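4.2 Reading order on mixed-script packaging

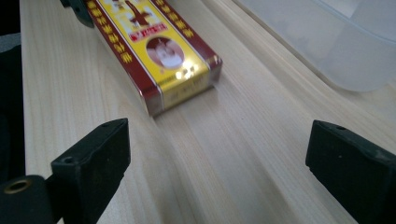

Figure 3. Cardboard box in maroon and yellow, Chinese characters running down both border strips.

Where do shoppers look first when they can't read the script on a box? At the largest color block, and then at whatever is biggest inside it. Small print along the sides comes last or not at all.

That was the short version from the pilot and it held up in the main round. Details below.

Setup same as 4.1. Two groups, 300 shoppers in the first (Riltden store) and 200 in the second (Lobo store). First group reads Chinese at home, second group does not. Everyone got the same shelf, same lighting, same order of packs. Task was plain: find something you would buy as a gift, say out loud what you are looking at and why you stop. Sessions kept short. Talk was typed up and coded by Bouchra Nasr, then checked against the shelf map by the other author.

Readers first. They went for the product name nearly every time, and they went for it even when it was set in a heavy brush style that is hard to make out. Several said the name out loud before they picked up the pack. Side text got a quick look, mostly to check for a maker or a place. When side text ran top to bottom, readers took it as part of the decoration until something in it caught them -- a town name, a word for a holiday. Then they went back and read the whole column. We did not expect the going back. It is not in the pilot coding sheet and had to be added late, so the early transcripts were coded twice.

Non-readers. Different story. Color did most of the work. Red and yellow together was called "festive" or "for New Year" by people who could not name a single character on the pack, and the same people were happy to guess at the contents: tea, cookies, incense, medicine. Guesses were confident and mostly wrong. Side columns were called "a border" or "a pattern". One shopper asked if the characters were "real ones". Where a pack carried even one line of English, eyes and talk went straight there and stayed, however small the line was.

Price. Both groups were asked what they would pay before seeing the tag. Non-readers guessed higher for packs with no English at all. Reason given most: looks imported. Readers guessed by maker, and where the maker was not known to them they guessed low. The gap between groups is the clearest result in this section but we are careful with it, the two stores do not sell to the same people and Lobo prices run higher across the whole shop. See 6 for limits.

Layout effects. We had three layouts on the shelf: wide center panel with strips at the sides, full-bleed picture, and plain carton with a label. The center panel layout gave the fastest first look in both groups. It also gave the poorest recall of anything outside the panel. Readers remebered the name and lost the rest. Non-readers remembered the color pair and a general shape of the big characters ("like a plus sign", "like a little house"). Picture packs did better for recall in the second group, no suprise. Plain cartons were passed over by both unless somebody knew the maker already.

A note on vertical text. Older design guides, including the in-house one Virnico lent us, treat a vertical side column as a safe spot for required wording. On our numbers that is a poor choice for non-readers and only a fair one for readers. If the wording matters (allergens, storage, dose) it should go inside the main panel or on a face with nothing else on it. Allitov moved theirs to the base of the pack in December. We have no data on that yet.

What we did not test: packs turned on their side, packs in a stack, packs in a bag. Shoppers handle all of these and the strip that was on the left is then on top. A second round of 800 is planned with the shelf arranged by face, see 7. The coding sheet for that round has the going-back item in it from the start, plus a separate line for guesses at contents, which we had lumped in with general comments here and had to pull apart by hand.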